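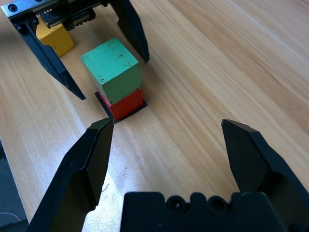
Illov painted wooden cubes, review after one year of use

Rating: 4 of 5

I bought this set of colored cubes from the Brindesley shop for my children, and also a little for me, because I like to have something in my hands when I think. The box has 14 cubes. I want to write about the good sides and the weak sides, as the product page tells only the size and the colors.

First the paint. Our green one is a quiet color between green and teal, and the red one is very bright and goes a little to orange. When they were new, both had a smooth surface. Now the green cube feels a bit like chalk, it has small dark chips on its face and the edges are scuffed. It was the favorite cube, so it fell on the floor many times. I expected some wear, but I think the paint could be thicker for this price. We found no splinters, and I check this often.

Stacking is very good. The sides are flat and the corners are not too round, so a cube stays on another cube even if you put it turned a little to one side. My younger child is never exact and her towers still stand. With two or three cubes it is easy for small hands. With more you need patience, and the tower becomes nervous when somebody walks in the room.

One advice: put something thin under the tower. We use a flat black square pad, a bit bigger than the cube, which I bought separately from Hayes. I was afraid for our table, as it has a light wood top and every scratch can be seen on it. The pad also gives the children a place where the tower must begin, and they made a game from this. I would like it if Illov put one pad in the box.

Cleaning: a soft cloth with very little water. I once left one cube in the sink for too long and the paint became dull on one side. The paper in the box warns about it in letters that are too small.

The storage bag is the worst part. The string came out in the first month and I could not put it back. We keep the cubes now in an old tin.

I compared them in the store with the Atutcombe cubes. Those are lighter and the colors are more pale, but they slide more when you stack them. I would choose Illov again.

I take away one star for the paint and the bag. If you want cubes that stay beautiful on a shelf, maybe look for another set. For playing every day I can recommend them.

Written 12/15/18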